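Ticket 615 – Second arm station: what to order before the budget closes
Opened by: Audrey-Anne Charbonneau
Queue: Skirholm bench, equipment planning
Status: Open, waiting on quote
Priority: Normal

Summary
We want a second two-arm station for the cup work and I have to put a number in the May plan. Before I do, I'd like to settle the gripper pad question, because it changes the order. I'm very happy with this bench and would love to have two of them, so please poke holes in this now while it's cheap!

Entry 1, 9:40 am
Went through the pads first. The Potow quote lists spare pads as a yearly item and I had assumed we could skip it. Polished steel is about the hardest thing we ask these fingers to hold, and it gives them nothing to bite on. I asked for wrist camera stills from the cup task so we could look at the pad faces up close.
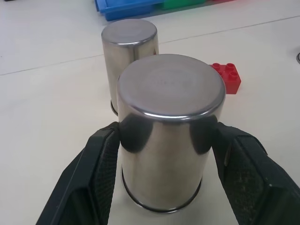

Wrist view, both pads on the front cup. Note the light specks on the right pad.

I don't know yet if dust matters for grip. Cleaning is free, so it goes on the weekly sheet either way. I'd still like one spare set per arm in the budget. The supplier wants 133 per set, and if we run out in the middle of a week the whole station sits there.

Entry 2, 10:25 am
Reply from Heltcombe on the table. They can do the same top in the same pale finish, but only in two panels, so we'd have a seam again. I had put "single panel" in the request. Does anyone feel strongly? The one-piece top adds 800 with freight and the lead time goes to 7 weeks. My vote is to take the seam and spend the money on grippers – we can keep the start positions clear of it if we need to.

The other thing I want to plan for is reset time. Every run needs the cups put back by hand, and I left that out of last year's estimate completely.
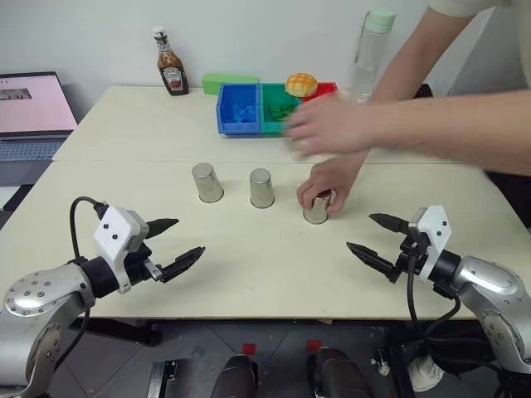
Cups being handled between the two arms, bins at the back.

For two stations I'm now budgeting one person to cover both, with the runs staggered. If that works it's the best news in this ticket, as labor is a bigger line than either arm. Tambunan says their crew does it this way and they like it. I've asked if I can come and watch for a morning.

Entry 3, 1:15 pm
Question from purchasing: could the new station have one arm, with the second added later? Fair question, and the price difference is hard to ignore. I went back and forth on it over lunch. A lot of what we do could be done by a single arm that takes its time.
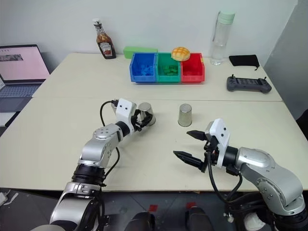

I still come down on buying the pair. The mounts have to be drilled and lined up together, and Potow charges a full site visit for each install. Buying one now and one later means paying for that visit twice, plus doing the calibration over again. There's also the matching problem: anything recorded on a one-arm station is much less use to the people working on the two-arm one.

Please don't cut the cable kit to make up the difference. I know it looks like padding on the quote. The arms need slack at the wrist to reach across the table, and I'd like proper clips and sleeves this time from day one.

Entry 4, 3:50 pm
Cameras. The quote has one head camera and two wrist cameras. Purchasing wondered if the wrist ones were optional. I say keep them both, please! The head view is great for the whole table, but for how a finger meets the side of a cup I go to the wrist views every time.
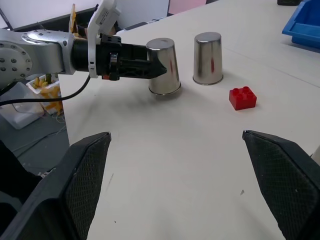 Spare camera brackets are the one place I'd go over the quote. They're a small plastic part, they stick up above the wrist, and I want two in the drawer.

Where the order stands:
Arms and grippers, one pair: yes
Head camera and two wrist cameras: yes
Pads, one spare set per arm: yes
Camera brackets, two spare: yes, to be added
Table, two-panel top: yes unless someone objects
Cable kit: yes
One-piece top: no
Storage bins: we'll buy those locally

Next steps
Waiting on Potow for a revised quote with the brackets. Waiting on Heltcombe to confirm freight for the two-panel top. I'll update the total here when both are in.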